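The Case for Shorter Meeting Minutes

Minutes in most offices run too long. At Clodon, where I kept them for 8 years, a routine Monday meeting of 45 minutes produced four pages, and the decisions were usually on the third.
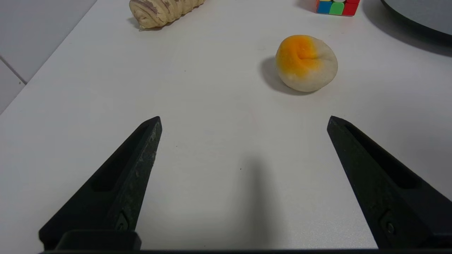 A white tabletop against a tiled wall.

The usual defense is completeness. Wai-kit Kuo, who trained me, held that a record should let an absent reader rebuild the discussion. I think this confuses minutes with a transcript. A transcript preserves argument; minutes preserve obligation.

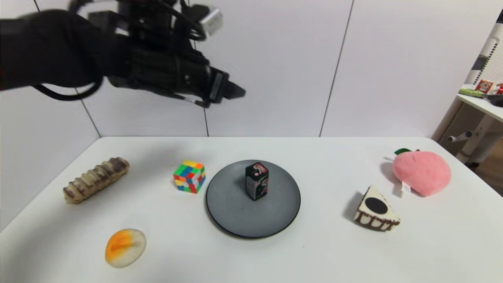 What to keep

Keep the decision, the owner and the due month. Dissent belongs in the record only when the dissenter asks for it — Silvia Šťastný did so twice at Inddale, and both notes were later useful.

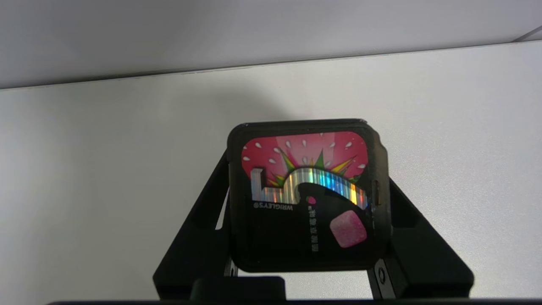

Attendance should be listed once, at the top. Late arrivals matter only if a vote was taken before them. Reports already circulated need a title and a version number.

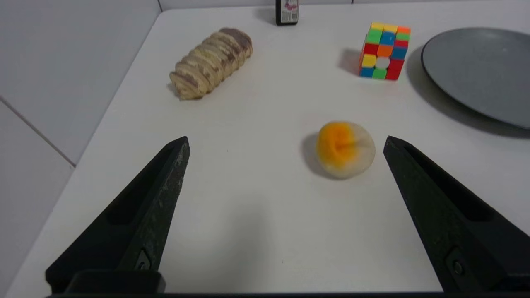 Objections

Short minutes can hide a weak discussion. They can, and so can long ones. The Tonirley office cut its limit to one page in September and still files the draft notes for 30 days, which seems to me sufficient.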